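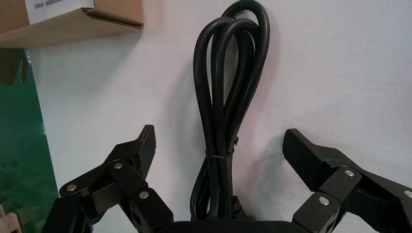
Black power cord, looped up and tied, with its shadow on a white wall.

OK so I finally got the sofa reupholstered and I've had enough messages asking what fabric I picked, what it cost and whether I'd do it again that I'm just going to put it all in one thread. Get a coffee, I have opinions.

Background: it's a three-seater I bought secondhand when I moved to Dridberg. Great frame, deep seat, rolled arms, and covered in a shiny mustard stripe that I told myself was "fun." It was fun for one winter. Then I started draping blankets over it whenever people came by, and at some point the blankets never came off.

I did look at new sofas first. I sat on 18 of them. Everything in my price range was either too shallow to curl up on or had those loose back cushions that slide forward every time you stand up. Mine has a tight back and I'm used to it. That pretty much settled it.

So, fabric! If you've never done this, the sample books are enormous and you will lose your mind. I took home a stack of swatches in April thinking I wanted green. I've wanted a green sofa for years. I have a whole saved folder of green sofas.

Green looked terrible. My living room faces north and has dark floors, and every green I tried went either gray or swampy by mid-afternoon. I kept moving the swatches to different arms of the sofa like that would help lol

What did work was a rusty, brick-ish color I only grabbed because it was at the end of the rack. It's called Grusia. In the shop it looked a bit orange and loud. At my house it calmed right down and made the wood on the side table look so much nicer. I pinned it to the back cushion and left it for two weeks and I never got sick of it.

Swatch tip I wish I'd followed from the beginning: ask for the biggest piece they'll give you. Those little squares with the zigzag edge are fine for ruling things out but you can't pick a whole sofa from one. I paid a small deposit for a yard of the Grusia and got it back when I returned the piece. Best decision of the whole project.

Also look at it at night with your lamps on. I sit on my sofa at 9 p.m., I'm hardly ever on it at noon. My bulbs are pretty warm and one of my finalists (a dusty pink) turned into straight up peach after dark. Cute color, wrong house.

Texture, quickly. I had three in mind: velvet, a flat weave, and a chunky boucle sort of thing. Boucle went first, my cat took one look at it. Velvet I love, but on rolled arms the nap catches the light in patches and I knew I'd be out there smoothing it with my hand every evening. Flat weave it is. It has a tiny fleck in it so it isn't one solid block of rust, and crumbs don't show much either.
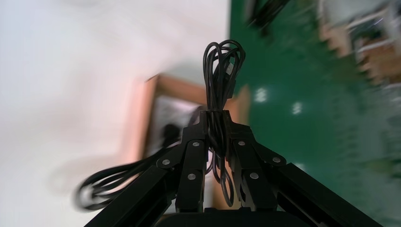 Black gripper closed on a bundle of black cables, green floor behind.

Cost, the part you all asked about. Labor, fabric, new foam for the seats and pickup both ways came to $1,263. I know. I KNOW. But I'd been looking at new ones well above that, and I like the shape of mine better than any of them.

I used Hakim, the upholstery shop over by the old train depot. I got one other quote that was lower, but they didn't want to talk about foam at all, they just said "standard." Hakim had me sit on different samples and asked how I sit. Sideways, with my legs up, like a shrimp, if you must know. They suggested a firmer core with a soft wrap on top and I'm really happy with it.

Things I had to decide that I'd never once thought about: piping or no piping. Skirt or legs showing. Whether the seat cushions should be reversible (yes!! say yes!!). What direction the weave runs. Whether the arm covers get made from the same cut. If you get the separate arm covers, ask for them at the same time so the color matches.

I went no piping, legs showing. There was a skirt before and taking it off made the whole thing look lighter, plus there turned out to be lovely turned legs hiding under there. They got a light sand and some wax, nothing fancy.

Timeline: it left in May and was gone for longer than I'd planned, mostly waiting on fabric. I sat on a floor cushion and two dining chairs. Do not schedule this right before you have guests. I did, and my sister's kids thought it was a picnic so it was fine, but still.

Now the room. A rust sofa changes what everything else is doing. My blue rug suddenly looked very blue. I had been planning to swap it, then I lived with it for a while and decided I liked the two together, so the rug stays and the curtains are going instead. They're a cold bright white and they look like bedsheets next to the new fabric. I'm thinking oatmeal, or maybe a really pale clay.

I also moved the lamp. It's an Orar floor lamp, the one with the linen shade, and it used to stand behind the left arm where it lit up the wall and nothing else. It's at the window end now and throws light across the seats, so you see the fleck in the fabric in the evening.

Pillows: I took most of them off. The stripe needed so much help that I'd piled on six. Now there are 2, one cream and one in a faded floral that has a bit of the rust in it. I keep reaching for the old ones out of habit and putting them back in the closet.

For the person who asked about doing it yourself: I did a dining chair seat once and it's a nice afternoon. A drop-in seat is a square of fabric and a staple gun. A sofa with rolled arms and a tight back is a different animal and I wasn't going to learn on the one piece of furniture I use every day. No shame if you do though, send pics.

And for the person who asked what happened to the leftover fabric, I got it all back in a bag! Ask for yours. I'm covering a footstool with it. I've already spent $80 on the footstool, so please don't tell me what they cost at yard sales.

Curtain samples should be in the mail. I ordered five, all beige, all apparently different. I'll post them pinned up next to the sofa and you can vote.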